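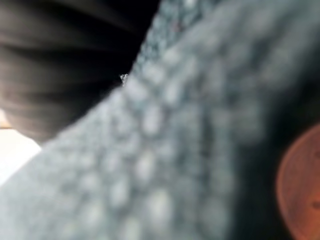
3 min read

Notebook, August, constituent mail project

Started 8:40. Coffee machine down again so slow start.

Goal for today: finish hand coding the second batch of council replies and see whether Orathai and I agree well enough to let the rest go to single coding. Batch is 400 letters sent to council members' offices in Grelach and Brustov, same wording, only the complaint changes (parking, library hours, sewer fee, noise). 352 came back with something we can code. Rest are bounces or no reply. Keep those two apart in the sheet!! Last time they got merged and Gonçalo had to pull them out again by hand.

Codes as of this morning:
0 – no reply
1 – auto reply only
2 – staff reply, no substance
3 – staff reply, answers the question
4 – member replies personally
9 – can't tell

Problem is 2 vs 3. "Thank you for reaching out, the Council member shares your concern and has passed this on to Public Works." Orathai says 3, because there is a named department. I say 2, nothing got answered. Went back and forth before lunch. Settled: it's a 3 only if the person could do something next with what they were told. A phone number counts. A department name alone doesn't. Wrote this into the codebook, top of page, dated version.

Means recoding the library ones. Most of those are the department-name kind.

Second problem: signed by member but obviously typed by staff. Initials at the bottom, two different fonts in one Brustov letter. Gonçalo Nogueira's view is we code what the constituent sees, so signature = member. Fine for the main table. I want a flag column anyway, "sig_doubt", y/n. Added it.

1:15. Agreement run on the morning set, before the rule change. Bad on sewer fee, okay on parking and noise. Not writing the number down here, it'll be different after the recode and somebody will quote the wrong one.

Sewer fee is its own mess. Brustov council voted on the fee halfway through our mailing window, so early letters get "we are studying it" and late ones get a pasted statement with the vote in it. Is a pasted statement an answer? By the new rule, yes if it says what the fee will be. Some do, some just say the council "took action." Need the meeting date next to every sewer row. Orathai Phuthong is getting the minutes from the clerk, she knows which form to fill out.

Also – Plellow wants in. Their clerk's office wrote to Gonçalo asking if we'd include them in the next round. Nice but a problem, since an office that knows it's being watched will answer its mail. Could include them as a seperate group and not pool. Leaving it for the group meeting, G. to draft a polite holding reply (a code 2, ha).

3:30. Recoded library. Lot of threes turned into twos. Grelach looks worse than it did this morning, Brustov about the same. Don't read anything into that yet, the Grelach replies are nearly all from the same few offices.

One odd one: a member's office sent back a long handwritten letter on the noise complaint, then apologised for the handwriting. Coded 4. Scan it before it goes in the folder, pencil is faint.

Limsakul paper has a cleaner scheme for the "passed on" replies, three levels instead of our two. Reread section on coding before changing anything else. Might be too late for us without redoing batch one.

To do
– print new codebook, throw out old ones on the shelf
– rerun agreement on full set
– minutes from Brustov clerk (Orathai)
– holding reply to Plellow (Gonçalo)
– envelopes, order 500 more, windowless this time
– check whether the bounce adresses are old offices or our typos

Left 5:20, file saved on shared drive, not on my laptop.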